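# Care and Setup of the Two-Gripper Hand-Held Station

Project report, second part: maintenance

Monday, September 5, 2022

## 1. Purpose of this part

The first part of our report explained how the station at the Birby laboratory was planned. This second part is about how we keep it in working order. The station has two hand-held grippers, one for each hand, and a table under a metal frame. A person holds the grippers and performs a task with objects on the table. The recordings are later used for teaching the Skjelbred arm. When a finger is damaged or a marker plate has moved a little, the recordings become less useful, and it can take a long time before somebody finds the reason. For this we wrote a fixed routine.

## 2. Inspection of the fingers

The fingers receive most of the wear. We inspect them with the gripper open and on a pale background, so that the edges are easy to see. We look at the lower edges first, then at the small round holes and at the joint between the finger and the cylindrical mount.

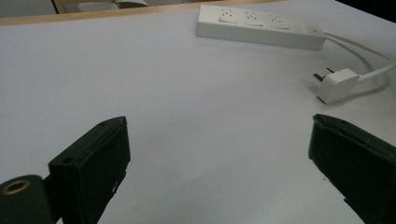 *Figure 1. Open fingers over the table. Small chips and pale scuffs on the lower edges; power strip and plug behind.*

The left finger in Figure 1 has nicks along its lower right edge, and the right one has a small chipped area too. According to our rule, such marks are written in the log but the finger stays in use. A finger is replaced if the damage reaches the surface that touches the object. We keep 8 spare fingers in a drawer marked Gitton, which is the name of our storage system.

The brass-colored ring in the mount must sit straight. We do not put oil on it. In March we tried this, and the oil collected dust and came onto the fingers.

## 3. Marker plates and cables

Each gripper carries a triangular plate on top with small dots. The position of the gripper is calculated from this plate, therefore it must not be loose. We hold the gripper body in one hand and press each corner of the plate lightly with the other. If any corner moves, we tighten the plate and do the calibration again.

The cables need attention also. They should hang with enough length that both hands can reach the whole table, but they should not lie across the objects. 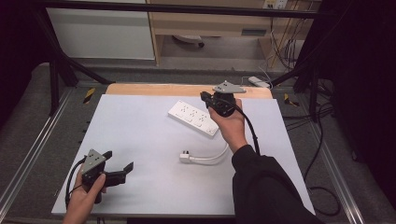 *Figure 2. Both grippers held at the table, with the marker plates on top. The power strip and its plug are on the sheet.*

The right-hand cable in Figure 2 goes down along the side of the sheet, and the left one makes a loop beside the hand. More black cables are lying on the floor at the right side. This is the weak point of our station. We plan to fix them to the rail, but a suitable clip is not found yet.

## 4. Calibration check

After each change of a finger or a plate we run the Ustis check program. The operator opens and closes each gripper 8 times, and then moves it slowly to the corners of the table. We accept a difference of 2 mm at most. Until now the log contains 505 entries, including the short daily checks.

## 5. Remaining work

- Fix the floor cables on the right side.
- Print new fingers in a harder material and compare the wear.
- Add a column in the log for left and right gripper, which was missing in the first version.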